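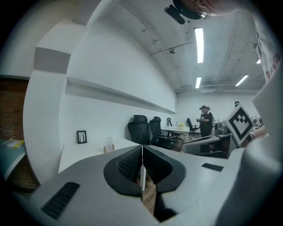
Usuga Hand-Held Gripper Kit – Configuration and Purchasing Notes

Supplier: Funora
Revised 6/18/25

The Usuga is a hand-held, two-finger gripper for recording manipulation data without a robot arm. The operator holds the unit by the handle, works the fingers, and carries out the task directly. The finger geometry matches the Usuga arm-mounted end effector, so recordings can be used for training a policy on the arm without remapping the contact surfaces.

The page covers what is in the kit, what is sold separately, and what a site should budget for before placing an order.

Hand unit

Light gray housing with slotted ventilation grilles. Two curved dark finger pads with mesh-textured inner faces. Pads are consumables and are replaced in pairs. Mixing a new pad with a worn one changes the closing position and will show up as an offset in the width reading.

The housing is sealed at the handle only. Do not use the unit over sinks or open containers of liquid. The grilles must stay clear of gloves and sleeves during long recordings.

Marker card

Each hand unit carries a white square card with a printed black fiducial pattern. Cards are supplied in matched sets. Two units with the same pattern must not be used in the same room. If you are ordering for several operators, state the number of units that will run at once on the order form and we will assign patterns before shipping. Reassigning patterns after delivery is possible but the cards are charged at list price.

Cards can be wiped with a dry cloth. Replace any card that is bent or has lifted at a corner.

What is in the kit

2 hand units
Marker cards, mounted
Spare pads, one pair per hand unit
Charging cradle and power supply
Calibration board
Hard case

Not in the kit

Head-mounted device. The recording software accepts several models; the compatibility list is sent with the quote. Many sites already own suitable ones, and bundling them would raise the price for those buyers.
Recording computer. See below.
Storage. See below.
Desks, props and task objects.

Recording computer

One computer per pair of hand units. A desktop with a wired network connection is preferred. Laptops work but tend to throttle in long sessions, and dropped frames are not recoverable afterward. The computer does not need to sit near the operator.

Storage

This is the line most often left out of a first budget. A pair of hand units in regular use will write 62 GB in a working day at the default settings. Multiply by the number of pairs and the number of recording days, then double it if you keep a second copy – we recommend that you do. Deleting raw files after conversion saves space but prevents reprocessing when the converter is updated.

Room planning

No dedicated lab is needed. An ordinary office with desks along the walls and open floor in the middle is suitable, including while other people are at work in it. Points to check before the delivery date:

Lighting should be even. Ceiling fluorescents are acceptable. Direct sun on the marker cards is not.
Allow enough floor for operators to turn without their arms crossing.
Long, bare white walls give the tracker little to work with. Pictures, shelves or exposed brick help. Where the wall is completely blank, hang something on it.
Move task furniture before the calibration run, not after it.
Get written agreement from anyone who may be recorded, including people passing through.

Worked budget, one pair

Kit, including the items listed above: priced on quote
Replacement pads: one pair per hand unit for every 100 hours of recording
Software license: 12 months included, renewed per pair
Head-mounted device: buyer's own, or quoted separately
Computer and storage: buyer's own
Operator time: usually the largest item by the end of the first year

Pads should be held in stock on site. They are small and ship cheaply, but a station with a torn pad is idle until the replacement arrives. The Worninlow pads sold for other grippers will fit the mounting holes; they are thicker, and the width reading is not valid with them.

Buying for more than one pair

Operators working in the same room can share one calibration board and one set of task objects. They cannot share a recording computer across pairs. Start with one pair, run it until the file handling is routine, and then add the rest. Orders for additional pairs placed within 12 months of the first are invoiced at the first order's price. 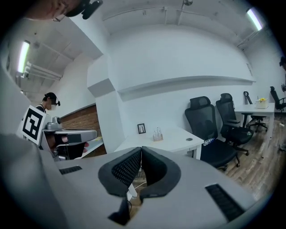
Marisol Marchetti: We run the kit at Desanmont and I would put operator time higher up the page. Our hardware request was approved quickly. The hours were not in it, and we had to go back and ask again in September. Also, please say whether the license starts on shipping or on activation.

Reply from Struan Dalgleish, Funora: The license starts on activation. The order form has been corrected to say so. For hours, budget for setup and review as well as recording – a rejected take costs the same operator time as a good one.

Ordering

Send the order form with the number of pairs, the head-mounted device you intend to use, and a floor sketch of the room. The sketch can be drawn by hand. Quotes list pads, cards and license renewals as separate lines so they can be charged to a consumables budget where a site keeps one.

Returns are accepted on unopened kits. Opened hand units are repaired or exchanged under the warranty. Pads and cards are excluded.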